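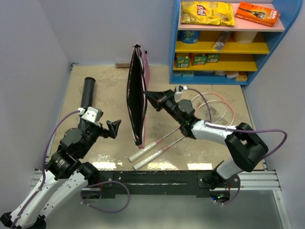
Planning for two arms over one table: keeping the held object in the collision model

Notes for whoever picks up the racket task next. Assumes you have the Rirura stack built and both arms come up without errors. If they don't, go do the bring-up page first.

The problem: one arm is holding something big and floppy-ish (for us, the racket cover), the other has to work near it. Planner knows about the arms. Planner does not know about the cover unless you tell it. So you get lovely short plans that go straight through the thing.

What you need
- the calibrated transform between the two bases
- table, walls and front rail already in the static world file
- a mesh or a box for each loose object. Boxes are fine. Really.

Step 1. Load the static world

Start the scene server and load the world file. Table top, left wall, back wall, right wall. Check the rail along the front is in there too, an old copy of the file went round in August without it and Gangadharan lost an afternoon. Also the small wood block at the back edge. It's tiny but it's a legit obstacle for a low approach.

Skip the shelf unless your plans leave the walled area. Ours don't.

Step 2. Add the loose objects

Three things go in: the upright tube on the left, and the two rackets. Run the detector once with both arms parked, then freeze the poses. Do not leave it streaming. The forearm covers the racket heads the moment the right arm reaches over, pose jumps, and the planner sees a racket hovering inside the elbow and refuses everything.

The rackets lie with their heads overlapping so don't bother trying to seperate them into two clean shapes. One flat box over both heads, one thin box per shaft and handle. Name the parts with the same prefix so you can remove them together later.

String beds: the depth data is mostly holes there. Fill from the frame outline, ignore whatever the strings give you.

Step 3. Attach the cover on grasp

This is the step people miss. When the right gripper reports closed on the cover:

1. remove the cover from the world objects
2. attach it to the right gripper link with its offset
3. add both right finger links to the allowed contact list for it
4. republish the scene and WAIT for the ack

If you skip 3 the start state is in collision and every plan fails instantly. If you skip the wait you get a plan against the old scene – sometimes it works, which is worse.

For the shape, use a box a bit longer than the cover. It hangs down from the grip and the lower tip ends up close to the table, so the box will touch the tabletop if you're too generous at the bottom. Pad the sides, not the tip. Lucrezia's version has a seperate padding value per face, use hers.

Step 4. Set the cable margin

Purple cables run outside the links on both arms, and on the right one it arcs out past the elbow. None of that is in the robot model. Add a padding capsule on the elbow and another along the forearm, 50 mm. Left arm, same but only up to the wrist.

Yes it makes the planner slower. Leave it on.

Step 5. Plan the two arms

Two ways to do it.

Joint plan, both arms at once. Safe, slow. Use it for anything where the grippers come within a hand's width of each other.

One at a time. Freeze the right arm where it's holding the cover, treat it as an obstacle, plan the left. Much quicker. Fine for the left gripper going to and from the tube, there's plenty of room on that side. Open the left fingers before you get near the tube and keep the open state in the start state, otherwise the check uses the closed width and you clip it.

Default attempts is 2. Bump it if you like, but if it fails twice the scene is usually wrong and more attempts won't help. Look at the scene first.

Step 6. Check before you run

Replay the plan in the viewer at low speed. Look for:
- cover box moving WITH the gripper (if it stays put, the attach failed)
- shaft boxes still on the table
- no link going under the front rail

On the last full sweep we ran 1,359 plans offline against the recorded scene and 78 got flagged. Almost all of them were the elbow padding against the right wall. So if you see that one, move the start pose in a little, don't shrink the padding.

Common errors

"Start state in collision, link unknown" – name mismatch in the attached object. Check the prefix.

"Timeout waiting for scene" – the detector is still streaming. Go back to step 2.

Plan OK in viewer, controller rejects it – time parameterization ran on one arm only. Rerun with both groups selected.

To do: proper soft model for the cover, right now it's a rigid box and that's a lie once you move fast. Keep velocity scaling low till then. Config is in the Nonwood folder under planning, ask Lucrezia for access.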